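Orncombe Surfaces and Containers, release 2

README and data card
Last revised September 29, 2022

Summary

Orncombe Surfaces and Containers is a labeled set of indoor still pictures of work surfaces, small containers and the loose materials that lie near them. The labels describe what things are made of, how finished or worn they look, and whether a container has something in it. The set holds 600 pictures. It was put together for people who sort, tag or search pictures of everyday rooms by material, and for anyone who needs a small, carefully checked set to test such labels against.

The release replaces release 1, which had a single material label per picture. That turned out too coarse for most uses. A picture with a paper cup on a wooden table had to be filed as either paper or wood, and the two annotation passes often disagreed on which. Labels are now given per item.

What is in the package

labels.csv holds one row per item. The columns are picture_id, item_id, class, material, finish, tone, contents, light and note.
classes.txt holds the class names and their short definitions.
changes.txt lists every label that differs from release 1.
pictures holds the files themselves, flat, with no subfolders.
splits holds the picture ids for the training and test parts. The test part has 200 pictures.

Rows in labels.csv are sorted by picture_id, then by item_id. Item ids are not stable between releases. Use the picture id together with the class if you need to match old rows to new ones, and check changes.txt for merged items.

Classes

There are 7 classes: board, tabletop, cup, bowl, bin, sheet and other.

Board covers any flat piece of wood or wood-like material where no legs, frame or edge shows that it belongs to a piece of furniture. Where a table edge or leg is in view, use tabletop. A board that fills most of a picture gives the annotator very little to go on except grain and color, so the definition leans on those. Grain should be recorded even where it is faint on one side and strong on the other. The value is then "uneven", and the note says which side is stronger.

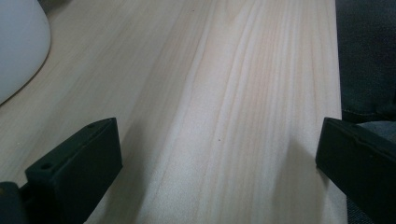 Species is not a label in this set. Pine and spruce are close enough in a picture that the first pass at Karaki split them almost at random, and the field was dropped. The tone column takes "pale", "medium" or "dark" in its place. A pinkish or gray cast goes in the note and does not change the tone value. Annotators were told to judge tone over the whole visible surface and to ignore shadows thrown by other items.

The finish column takes one of four values: "bare", "matte coat", "gloss" or "unclear". Bare is used for wood with no sign of varnish, oil or paint. A lightly sanded board is still bare. If no reflection can be found anywhere on the surface but a thin coat cannot be ruled out, the value is "unclear". This makes "unclear" a large group, and we kept it that way. Users who only care about shiny and dull surfaces can safely merge bare, matte coat and unclear.

Cup covers open drinking vessels of paper, plastic, glass or ceramic, with or without a handle. Shape is judged from whatever side is shown. A cup seen from above shows its rim as a ring and its walls narrowing toward the base. Such a view gives no reliable height, and the set has no height or volume column.

Bowl covers open vessels that are plainly wider than they are deep. Where the depth cannot be judged and the walls are steep, use cup.

Bin covers larger containers with or without a lid, and separate lids where they can be told apart. Ribbed or molded plastic parts that might belong to a bin or to an appliance are labeled other, with "ribbed plastic" in the note. Release 1 called all of these bin. Most of the rows in changes.txt come from this one correction.

Sheet covers plastic film, paper, foil and cloth lying flat, folded or crumpled. A bag counts as a sheet unless its opening can be seen.

Contents

The contents column is filled in for cup, bowl and bin. Its values are "empty", "clear liquid", "colored liquid", "solid", "mixed" and "not visible".

Clear liquid is used even when the obvious reading is water. Pictures do not settle the matter, and earlier labels that said "water" have been renamed throughout. A shallow amount at the bottom of a cup counts the same as a full one. The usual signs are a highlight lying along one edge, a glint where the liquid meets the wall, and a base outline that looks slightly shifted or darkened. At least one of these must be present. If the inside is only dark, the value is "not visible".

Paper cups caused more disagreement than any other item. The inner wall of a tan cup gets darker toward the base under ordinary room light, and this was read as coffee or a stain in several early rows. The rule at Biltia, where the second pass was done, was to compare the color just above the base with the color of the wall below the rim. A smooth change is shading. A hard line at one height is a liquid edge. The seam where the paper overlaps is a feature of the cup and is never labeled as damage.

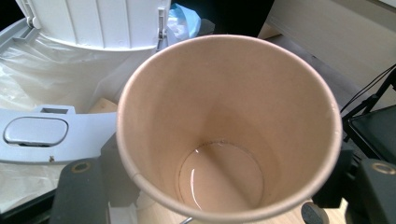

Tan paper cup from above: class cup, material paper, contents clear liquid.

Material and finish of nearby items

Every item that can be named is labeled, including those partly hidden behind something else. The smallest items are left out when neither class nor material can be given. White plastic appears in two very different forms in the set, stiff molded parts and thin film, and they share the material value "plastic". Use the class column to separate them. Film that lets light through is marked "translucent" in the note. We did not add a transparency column, as too few items would have a value in it.

Light

Light is given once per picture and repeated on each of its rows. The values are "soft", "direct" and "mixed". White balance was left as found. Pale wood and tan paper can come out close in color under warm light, and a color histogram alone will confuse them in roughly 7 percent of the training part.

Annotation

Labels were entered in two passes, the first at Karaki and the second at Biltia, using the same written rules. Rows where the passes differed were settled by Wisov, which also maintains the class definitions. Settled rows carry an "s" at the start of the note.

Known limits

The tone labels are weakest for boards with strong banding, where light and dark streaks alternate across one half.
Glass cups are few, and the contents labels for them should be treated with care.
The class "other" is broad and is a poor target for training.
Liquid depth, fill level and temperature are not covered.

Maintenance

Corrections are collected until December and go into one revised labels.csv. When reporting an error, give the picture id, the item id and the column, with the value you would expect. The pictures themselves and the splits stay unchanged within release 2.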